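Two Hundred Cycles Before It Slipped: An Interview with Varkeo's Cell Engineer

Varkeo builds tabletop manipulation cells, two arms to a table, for customers who want light household goods sorted and packed. In November one of its test cells began dropping parts after a software change that had nothing to do with grip. The engineer responsible for the cell agreed to go through the fault with us, on the condition that the customer stayed out of it.

The first sign was a fork. "It closed on the handle, lifted, and the handle rotated in the fingers," the engineer said. "The controller reported a good grasp. As far as the software was concerned the fork was still held, and the arm carried on to the basket and opened over it." The fork was by then on the floor, on the far side of the table.

A single drop is not a fault report at Varkeo. The threshold is 5 in a run of 200 cycles, and the run that day finished with 9. All of them came from the same arm, and all came in the second half of the run.

The team looked at the finger pads first. They were replaced, the run was repeated, and the result did not improve. Next they suspected the camera calibration, as a grasp taken too far from the balance point would also let a handle turn. The logged grasp points were where they should have been. "We lost most of a week there," the engineer said. "The calibration was fine. We redid it twice anyway."

The cause was in the current limit on the gripper motor. The drive, supplied by Pindard, lowers its permitted current when the winding temperature passes a set point. That behavior is documented and had always been in place. What changed was the release that went in before the run. It kept the fingers energized between grasps to save the time taken to wake the drive, so the motor never had its idle period. After enough cycles it reached the set point and the drive cut back the current. The fingers still closed to the expected width, and width was the only thing the grasp check looked at.

"So you have a gripper that is in the right position with too little force behind it," the engineer said. "With a block you would never notice. A fork handle is narrow and most of the weight is off to one side, so it turns."

The other arm ran the same release without a drop. It had been doing the holding work, with fewer open and close movements, and its motor stayed below the set point.

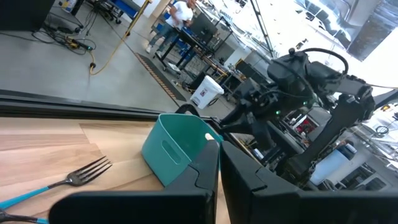 "We kept the cutlery in the test set after that," the engineer went on. "People wanted to go back to blocks because the numbers look better. I said no. If the thing is going to let go, I want it to let go on my table."

The fix has two parts. The drive is allowed to rest between grasps again – a small cost in cycle time – and the grasp check now reads motor current as well as finger width. If the current is below the limit for that object, the arm stops where it is and asks for an operator. Liem, which handles the safety assessment for Varkeo, asked for the stop to be latched, so that it cannot clear by itself when the motor cools.

Asked whether anyone had been at risk, the engineer was careful. "Nobody was inside the marked area during the run. But a dropped fork is a dropped fork, and the same fault with a heavier part would be a different conversation."

The cell has since completed a run of 36 hours on the corrected release. The temperature trace stayed below the set point throughout. One stop was recorded, on a Sunday, and was put down to a loose connector on the current sensor. A version of the check is being ported to the older Tellier controllers, where the current reading is slower and the limits will have to be set again for each object.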